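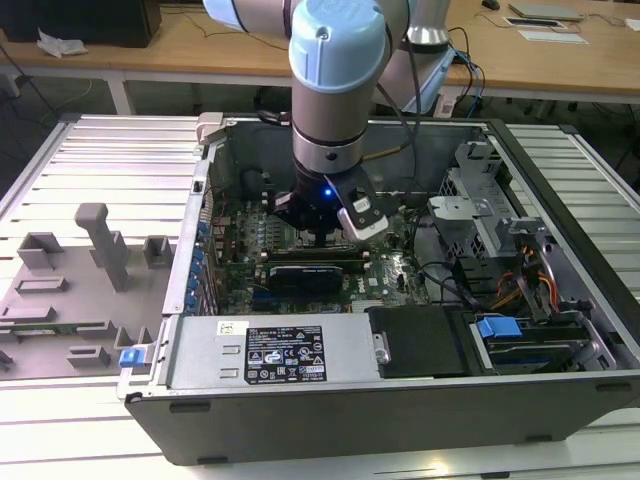

Arm over the open tower, fixture plate on the left. Thread on the handling rules we use for memory modules.

1/ We rewrote our rules for robot work inside open PCs in September. The old document had 200 lines and most people on the floor had read the first page. The new one is two pages. A few people asked what's in it, so I'm posting the main parts.

2/ Scope first. It covers desktop towers lying on their side with the panel off, and it covers memory modules only. Graphics cards and drives have their own sheet. We tried one sheet for everything and people kept applying the card rules to memory.

3/ Before the arm gets power: unplug the tower from the wall, hold the front button down, then check that the board has no standby light. The person who unplugs it signs the log. Same person, every time.

4/ Ground the case and the bench separately. Tia Nuttall found a bench at our Petersen site where the only path to ground went through the computer. Bare metal touching bare metal does not count as a ground connection. Use the strap.

5/ Loose wires. Anything that can swing into the path of the wrist gets tied back or moved. This is the rule people skip most. Fan leads are the worst, they look out of the way until the wrist turns.

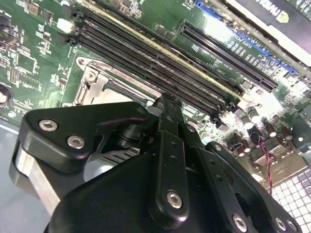

6/ Clearance is measured from the widest part of the gripper and never from the fingertip. The tip fits almost anywhere between parts. The plates behind it don't. Check the gripper body against the processor socket and the tall capacitors at every angle the program uses, including the retreat.

7/ Latches open before the approach starts. If the program can't confirm a latch is open, it stops and asks. No second try with more force. We had a retry step in the old version and took it out.

8/ Grip the module by its short ends or the top edge. Gold contacts are off limits, for fingers of either kind.

9/ Force limits live in the cell settings and not in the task program. Ingeborg Buschmann pushed for this one and she was right. When the limit sat in the program, it got copied from job to job and no one could say which value was current. Now there is one number and one person who can change it.

10/ A module that comes out goes straight to its slot in the fixture. Don't park it on the case rim or on the bench "for a second." If the fixture slot is taken, the arm waits.

11/ Stop conditions: a dropped part, a moved case, a hand inside the marked area, a force limit trip. Any of these and a person looks inside the case before restart. Clearing the message on the screen is not looking inside the case.

12/ Log every stop, even the boring ones. We have 1077 cycles logged under the new rules and 162 stops. Most were latches. I would not have guessed that, I had my money on wires – so rule 7 got a longer section than I first planned.

13/ Still open: what to do with boards that have latches on one end only. Kurell treats them as a separate job type. Studititz runs them with everything else and a slower approach. I lean toward the separate job type but haven't tested it enough to write it down.

14/ Someone asked if the Tuvier checklist can replace this. No. It covers the cell – guarding, stop buttons, who may enter. It says little about the part in the gripper. Use both, the cell checklist first.

15/ If you run something similar and have a rule for those one-latch boards, reply with it. I'm editing that section this week.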